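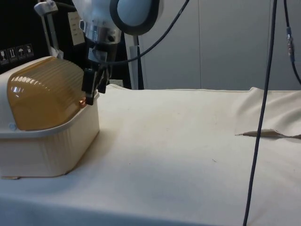 Would a box with a lid this close-fitting not make the crust go soft by the second morning, one buyer wanted to know before ordering, and could the lid be left up a little to prevent it?

The crust will soften to some degree in any closed box. Water moves out of the crumb and into the crust for as long as the loaf is stored, and a lid slows the point at which that water leaves the box altogether. Leaving the lid partly raised is permitted and does no harm to the rim or the lid, but the cut face will dry faster. For crusty loaves, the better method is to stand the loaf on its cut face and close the lid fully. The crust can be brought back in a hot oven before serving. The bread must be taken out of the box for this. No part of the box is rated for oven use.

Ekstead Bread Box, Aravena Amber

Manufacturer: Atosik
Range: Ekstead
Color: Aravena (cream-white base, translucent amber-orange lid)
Type: countertop bread box, rectangular, domed lid
Material: plastic, base and lid
Main parts: 2
Warranty: 3 years

General

The Ekstead is a covered countertop container for bread, rolls and other baked goods kept at room temperature. It consists of a rectangular tub and a domed lid. It has no drawer, divider or built-in cutting surface. It is intended for household use, for food that is already cool, and for storage measured in days. It is not a freezer container and it is not a proofing box.

Base

The base is a single molded tub with a thick rounded rim. The rounding serves two purposes. It stiffens the long sides, which would otherwise bow when the box is lifted from one end, and it leaves no sharp inner corner for crumbs to collect in along the top. The sides are vertical and softly ribbed on the outside. The inner faces are smooth. Flour and fine crumbs can be wiped from the inside with a dry cloth; the outer ribs may need a soft brush if the box stands near a stove and picks up grease.

The floor of the tub is flat inside. Users who bake rye or other high-moisture loaves sometimes lay a folded towel or a sheet of parchment on it. Either is acceptable as long as the material does not come up over the rim, where it would hold the lid open.

Lid

The lid is a dome with horizontal ribs along the curved top. The ribs keep the dome from flexing under hand pressure, and they should be wiped lengthwise. The lid material is translucent. It allows the user to see whether there is bread in the box and more or less how much, but it does not give a clear view, and it should not be relied on for checking mold. Open the lid and look.

The amber tint reduces the amount of light reaching the contents. It is not a light barrier. The box should be kept out of direct sun, mainly on account of heat. A closed box on a windowsill warms quickly, condensation forms on the inside of the dome, and the loaf spoils sooner than it would have in a paper bag.

The lid has been cycled 4,000 times in the open and closed directions at the Atosik test bench without cracking at the edge. The test was carried out on an empty box at room temperature. The result does not cover a lid that has been dropped, or one that has been forced shut over an oversized loaf.

Fit and ventilation

The lid closes onto the base without a gasket. This is intentional. A gasketed container holds nearly all of the moisture given off by the bread, and a fresh loaf in such a container becomes damp at the surface. The Ekstead leaks a small amount of air along the joint between rim and lid. The rate depends on how the lid has been seated and is not adjustable.

If droplets appear on the inside of the dome, the bread was put away too warm or the room is very humid. Open the box, wipe the dome dry, leave the lid off for an hour and then close it again.

What it holds

One standard sandwich loaf fits lengthwise with room above it. A round country loaf fits if it is cut in half and the halves are placed end to end, cut faces down. Bagels and rolls can be stacked in layers. A full-length baguette does not fit and should be cut. Tall panettone and similar cakes will touch the dome and should be stored elsewhere.

Do not store bread and cut fruit in the box together. Onions and garlic transfer odor to the plastic, and the odor is slow to leave. Soft cookies can be kept in the box alongside bread, although they will take up some moisture from it. Crisp cookies and crackers should have their own tin.

Placement

Set the box on a level, dry surface. It can stand on bare countertop, on a board, or on a tablecloth. On cloth, lift the box to move it; pushing it will gather the fabric beneath the base. Check now and then that nothing has become trapped underneath, as even a thin strip of packing material can make the base rock when the lid is opened.

Leave enough clearance above the box to raise the lid without striking a wall cabinet. Buyers with shallow counters often turn the box so that a short end faces the wall. It works equally well in this position. Keep it away from the toaster, the kettle and the vent of the dishwasher.

Do not place objects on the dome. The curve and the ribs will not hold them steady, and a jar that slides off can chip the edge of the lid. Do not carry the box by the lid. Grip the base under the rim with both hands.

Before first use

Remove all packing material, including any strip or tab under the base. Wash both parts in warm water with a small amount of dish liquid, rinse and dry. A faint smell of new plastic is normal and goes away after the first wash and a night with the lid off.

Cleaning

Hand wash only. Maximum water temperature is 118 °F. Hotter water can distort the lid enough that it no longer seats evenly along the rim, and the damage is permanent. The dishwasher is excluded for the same reason, on any rack and in any program.

Use a soft cloth or sponge. Scouring pads leave scratches in the dome that show strongly in the translucent material and cannot be polished out. Avoid alcohol, acetone and citrus-oil cleaners, which may cloud the surface.

After a case of mold, throw out all of the bread, including pieces that look sound. Wash both parts, wipe them with white vinegar, leave it on for a few minutes, rinse, and dry completely with the lid off. Pay attention to the underside of the rim. Crumbs left there are the usual source when mold returns within a week.

Wear and discoloration

The cream-white base may yellow slightly over the years, more so in a bright kitchen. Turmeric and tomato leave stains if not wiped off the same day. The amber lid does not show staining to the same extent but shows scratches sooner. Neither effect changes the function of the box and neither is covered by the warranty.

Warranty and spare parts

Atosik warrants the base and lid against defects in material and molding for 3 years from purchase. Cracks caused by dropping, heat distortion and damage from solvents are excluded. Keep the proof of purchase.

The lid and the base are sold separately as spare parts. State the range and the color when ordering. Lids from the older Runier bread box have a similar outline but a narrower edge. They will rest on the Ekstead base, but they do not close, and we advise against combining them. A Runier base likewise cannot be used with an Ekstead lid.

Questions received

Can the box be used for cake?
Yes, for plain loaf cakes and pound cake. Frosted cakes will mark the dome if they are tall, and cream-filled cakes belong in the refrigerator.

Can it go in the refrigerator?
It can, space permitting, but bread goes stale faster at refrigerator temperature. In very hot and humid weather, freezing sliced bread in a bag is the better choice.

Is the lid available in clear?
No. The Ekstead lid is made in amber only.

Does the bread need to be wrapped inside the box?
No. A paper bag is fine. A sealed plastic bag inside the box defeats the air exchange at the rim, and the crust will soften as it would in the bag alone.

How often should crumbs be emptied?
Between loaves. Lift out the bread, tip the base over the sink, and wipe the floor dry before the next loaf goes in.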